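Movcombe, February
By Lợi Nghiêm, Kotmont Media Office
Reading time: 2 min

Kotmont suspends Batum hand firmware after grip force fault

Kotmont has withdrawn a firmware release for its Batum two-armed handling robot after a fault in the grip force limiter was confirmed at the company's Movcombe test centre. No one was injured. Customers running the affected release should return to the previous version before resuming bottle or container handling.
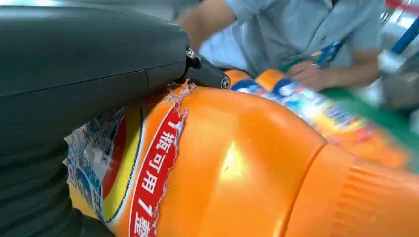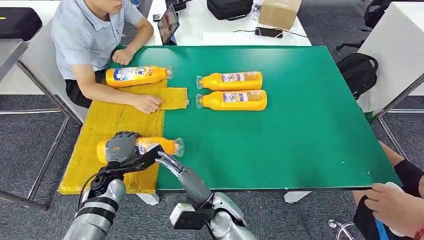

Bottle handling at Movcombe, with staff at the work table.

The fault was identified on a Sunday, during a labelled-bottle handling series of 3000 grasps. In 12 of those grasps the hand continued to close after the force setpoint had been reached. Seven of the 12 ended in a protective stop. In the remaining cases the operator released the hand manually.

Analysis of the joint logs traced the behaviour to the contact filter. When a bottle rolled slightly under the fingers during closure, the filter read the movement as a loss of contact and reset the force limit to its starting value. The finger motors then drove on against an object that was already held. Rigid test blocks do not roll, and the fault did not show up in bench testing.

Kotmont classes the matter as a safety fault. The Batum is licensed for work at a shared table, where a person may have an arm or hand close to the object being picked up. A limiter that resets during closure cannot be relied on in that setting, even at the low rate recorded.

"The emergency stop was not affected and worked each time it was used," said Lợi Nghiêm of Kotmont. "The limiter is a separate layer, and it has to hold on its own. We have pulled the release until it does."

A corrected filter has been installed on the Movcombe units and has completed 2000 grasps without a reset. The full series will be repeated before the release is reissued. Control software supplier Võ is reviewing the change independently.

Until further notice, operators should:

– confirm the firmware version at start-up
– keep hands clear of the fingers during closure
– report any unexpected protective stop, with the joint log attached

Arm and wrist firmware is unaffected. Units already on the previous version need no action.

Related items
Batum protective stop: reading the joint log
Kotmont opens second test bay at Movcombe
Service notice: wrist cable inspection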